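The Slow Hour

My grandmother never answered a letter before her second cup of tea, and I've come round to her way of thinking. 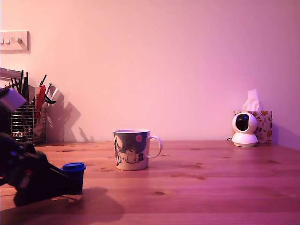

By Efthymia Kyriakidis

In Zinwood, where I've lived for 20 years, four of us still write to each other by hand - even Kausar Bajwa, two doors down! Her letters run to eight pages, bless her, mostly tomatoes.

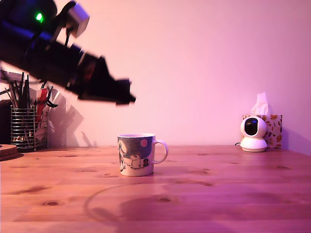
Finding the right paper

Start with something cheap, and save the good sheets for August birthdays.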